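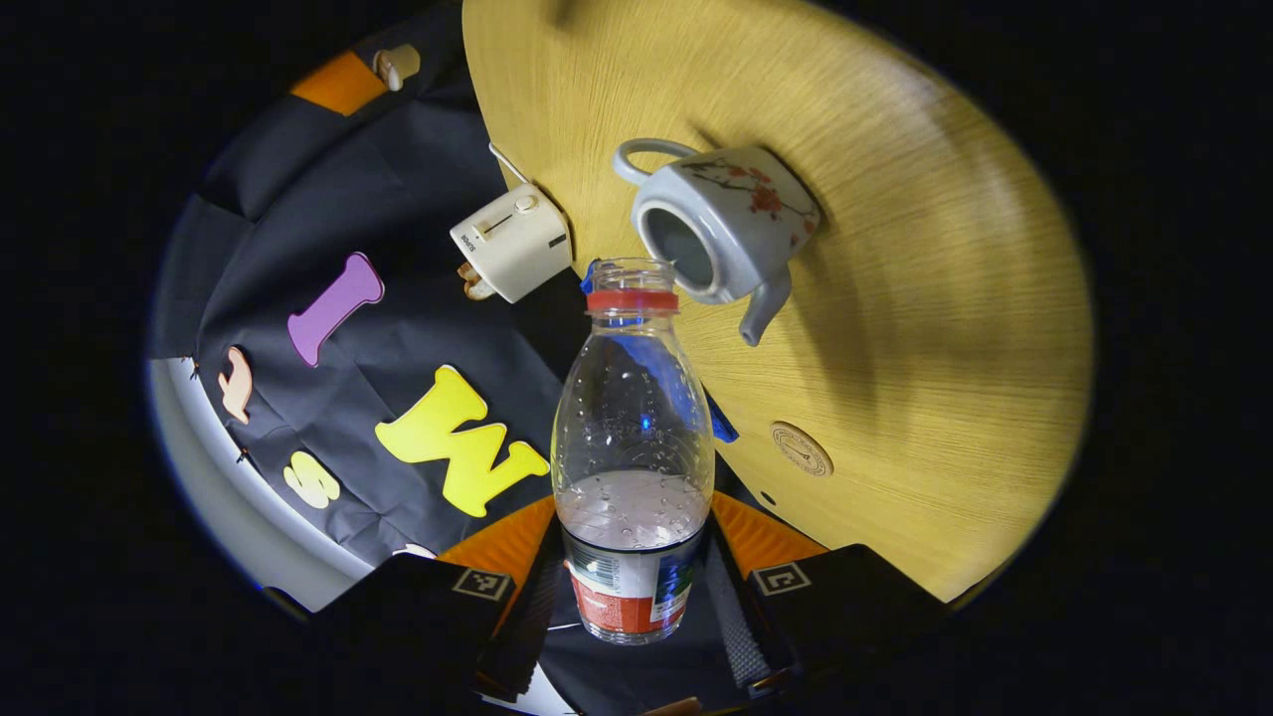 Retis round side table, light wood

I kept this table out of the shop for a whole year. Partly because I only had the one, and partly because I was using it every single day and didn't want to give it back! But we finally have more, so let me tell you about it.

The top is round and light yellow, with a fine straight grain that I just love. It's a quiet sort of wood, which means anything with a bit of color looks great on it. My white teapot with the red blossoms has pretty much lived there since November (the lid is usually somewhere in the kitchen, don't ask).

Now, what's it good for? Tea for two, mostly. A pot, a couple of cups, something sweet on a plate. Lesego Ntuli bought one from our first batch and uses hers as a plant stand by the window, and she wrote to ask if water would hurt it. A few drops won't, if you wipe them up the same day. Don't let a puddle sit overnight, though, and please use a coaster under anything straight from the stove.

For cleaning I use a soft damp cloth, always going with the grain, then a dry one. Twice a year I rub in a little Braratix wax, let it sit while I have lunch and buff it off. Skip the spray polish! It leaves a film that shows every fingerprint.

It comes from the Badawi workshop in a flat box with the legs off. You'll need a screwdriver and maybe fifteen minutes, or longer if you're like me and put the first leg on before reading the sheet. Grain varies from one top to the next, so if you'd like a plainer or a livelier one, put a note on your order and I'll go dig through the stack.

Item number 103
Price: 3,550
Delivery: 900, or pick it up from me any Monday after lunch
Spare set of legs: 1,000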